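Creep (materials)

Creep is the slow, permanent stretching or sagging of a solid under a steady load, even when that load is well below what the material can carry on paper. It is the reason a bookshelf that passed every calculation in January can look tired some years later. The load has not changed. The shelf has simply had time to think about it.

Temperature matters more than most people expect. Metals usually begin to creep noticeably once they pass a third of their melting point, measured on an absolute scale. Lead therefore creeps at room temperature, as owners of old church roofs know to their cost, while steel waits for a boiler. Plastics creep almost anywhere and need little encouragement. 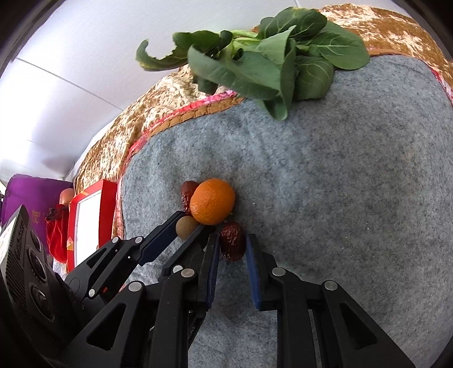 A creep curve plots strain against time and is divided into stages. In primary creep the rate starts high and falls as the material hardens. Secondary creep, also called steady-state creep, is the long dull stretch on which most design work is based. In tertiary creep the rate climbs again, voids join up, and the specimen breaks, traditionally over a weekend.

Testing consists of hanging a weight on a heated bar and being patient. Ruba Mahasneh's handbook for the Ciden laboratory recommends at least 6 specimens per alloy and a furnace that is never used for anything else, a rule she prints twice. Elias Qudah later ran bolts from the Najjar pumping station at 100 megapascals for 900 hours, and his notes spend longer on the power cuts than on the bolts.

Creep should not be confused with fatigue, which needs a load that comes and goes, or with stress relaxation, in which the length is held fixed and the force fades. A gasket bolt that loosens by itself is usually a case of the latter, though it tends to be blamed on whoever tightened it.

See also: Viscoelasticity; Stress rupture; Grain boundary sliding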